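# Ollby Folding Cell: Finger Care and Setup

The Ollby is our smallest folding cell, one arm over a white tabletop, and we're really fond of it. It handles napkins, hand towels and other small flat cloths, and most of the everyday upkeep comes down to the two fingers. Look after those and the rest of the cell is easy to live with!

The fingers are a mirrored pair, dark, with a curved outer edge and a tip that comes to a point. That point is what lets the Ollby slide under a single layer of fabric (we tried blunt tips at our Stestdale shop and they kept shoving the cloth along the table). Fine scratches on the upper rim are normal wear and you can leave them alone. A nick you can feel with a fingernail is different, because it will pull threads. Swap both fingers together, even if only one is damaged, so the tips still meet evenly.
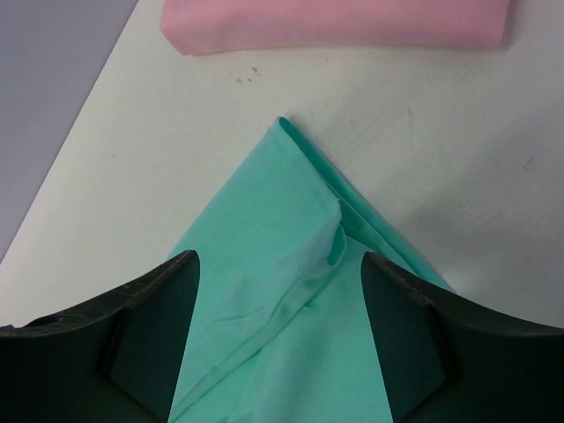 Changing a pair takes roughly 8 minutes once you've done it before. Power down, support the finger with your free hand, back out the 2 screws at its base and slide it straight off. Wipe the mount before the new one goes on. Lint packs in there and will tilt a finger just enough to spoil the grip.

After a swap, run the Worku touch-off routine from the panel. The arm lowers until the tips brush the table, backs away and saves the height. Do it on a bare, clean spot. Then set out a folded test cloth and try a few picks at slow speed. If the tips skate over the top layer, lower the height one step and try again.

For the table, a soft damp cloth is plenty. Skip anything with wax or silicone in it, as cloths slide around on it for days afterward.

Our longest-running pair, on the Jistside cell, came off at 1,964 hours and still closed true, which made us very happy. Yours may differ if you fold a lot of heavy terry.

Spare fingers ship as matched pairs with new screws. For fit questions, ask for Joana Henriques on the service desk. She loves a good close-up of a worn tip, so send one along!

Page updated 20 January 2026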